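4.2 What households told us about keeping and sharing snacks

We had expected, going in, that most families would talk about price first, and a good many did. But once the kettle was on and the recorder had been forgotten, the talk nearly always drifted to who was allowed to open what, and when. In Istumari the good biscuits were kept for visitors, and children knew to the day how long a packet had been sitting there. In Granano, by contrast, sweets were put out after school and whoever came through the door was welcome to them – neighbours' kids included.

Of the 2,599 diary entries we collected, over 115 mentioned a treat being held back for somebody who was not at home. We hadn't asked about this at all, and we are grateful to Chaiwat Thongsuk for noticing it while he was coding the November diaries. Navaratnam's earlier work in Gagnon describes much the same habit among grandparents, although there it was tied to feast days.

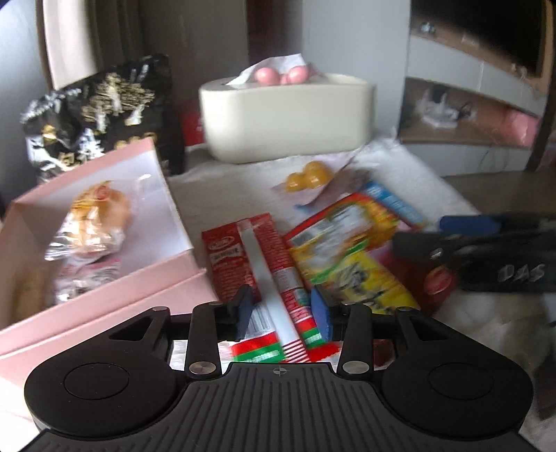
Figure 2. Packaged sweets and boxed snacks on a tabletop.

Colour came up more often than we would have guessed. Parents in five of the households said their youngest children asked for things by the colour of the wrapper well before they could say the name, and one mother in Reda told us, laughing, that her shopping list was written the same way.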